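The Handle Bench

Soledad Olvera had been setting handles for 19 years when Prernivden put the arm on the second bench. It went in over a weekend in July. When she came to work there was a green curtain hung behind it and a smell of new cable, and her own stool had been moved to the other side of the aisle.

The shop in Bornbridge did small runs. Mallets, stakes with blocks on them, long-handled brushes, display stands for stores that wanted something that looked old. The work came in as sticks and heads and blocks, and it went out joined. In between, somebody took hold of each piece, pulled on it, turned it, and decided whether it was good.

Tiburcio Espinoza ran the floor. He told the crew the arm would do the pulling and turning. They would do the deciding, at least until it had learned enough from them.

"How much is enough?" Maricruz Cuevas asked.

"They didn't give me a number."

So Soledad sat across from it with a tray of joined pieces and a sheet with two columns. She watched it close its fingers on a stick and wrote down what she would have said about the joint. In the office Raffaele Sartori matched her sheet against whatever the pad in the finger had felt. He was polite about it. He brought her coffee the first week, and after that he brought her printouts.

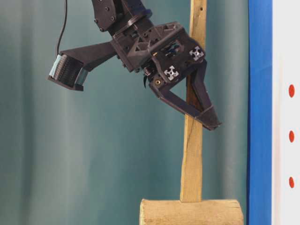 The arm on a stick and block, second bench.

She got used to its pace. It was slower than she was, and it didn't hurry when the cart backed up. What she couldn't get used to was sitting with her hands in her lap. By ten in the morning they ached from doing nothing. She started bringing a rag to hold.

On rough wood she disagreed with it often. Raffaele would come out and say the reading on a certain piece was fine, and she would say the grain was bad and it would split by winter. He asked how she knew. She took it out of the reject bin and bent it a little near her ear, and then bent it near his. He said he didn't hear anything. He wrote something down anyway.

Ezequiel Camacho had the bench next to hers. He was young and he liked the arm. He liked that his wrists didn't hurt at night. He had figured out that if he set the trays at a slant it lost less time between pieces, and Tiburcio had given him a small raise for it. Soledad thought the raise was fair. She had set her trays at a slant for years and never thought to mention it to anybody.

In the fall they gave it soft things. There was an order from Istard for long yellow pieces, twisted like rope and wide at the bottom, and they behaved nothing like a stick. When the arm moved, the bottom end kept going. Raffaele wanted them handled fast, because the customer wanted them fast, and the bench shook when it turned. 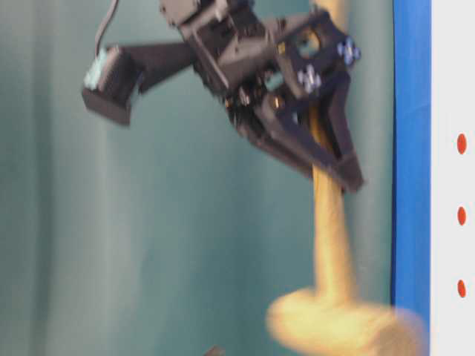

Maricruz said at lunch that it could swing those things all day as far as she was concerned, it was her shoulder that used to pay for it, and she'd like to know who in the room was going to miss that part. Soledad ate her sandwich. She said she wouldn't miss that part.

"Then what?" Maricruz said.

Soledad thought about it. "I used to be tired when I got home," she said. "Now I'm tired and I don't know from what."

On Nov 5, 2024, Tiburcio called her into the office and shut the door. Raffaele was already in there with her sheets in a stack. She had filled out 1,393 lines since summer. Tiburcio said they were going to stop the sheets at the end of the month. The company wanted to keep 4 people on the floor, and she was one of them, with the same pay. She would take whatever the arm set aside because it couldn't tell.

"What about Ezequiel?"

"He goes to the Bornbridge warehouse. He asked for it. It's days only."

"And Maricruz?"

Tiburcio moved a pen from one side of the desk to the other. "We're talking to Maricruz this afternoon."

Raffaele said that her column had been the most useful one they had. He seemed to want her to be pleased. She asked if she could have the sheets back when they were done with them. He looked at Tiburcio, who said he didn't see why not, they'd all been scanned.

She went back out. The tray next to her stool had three pieces in it that the arm had set aside. She picked up the first one, pulled on it, turned it, and bent it a little near her ear. Across the aisle Maricruz was wiping down her bench. Soledad put the piece down and went over to help her.

Last updated: Nov. 2024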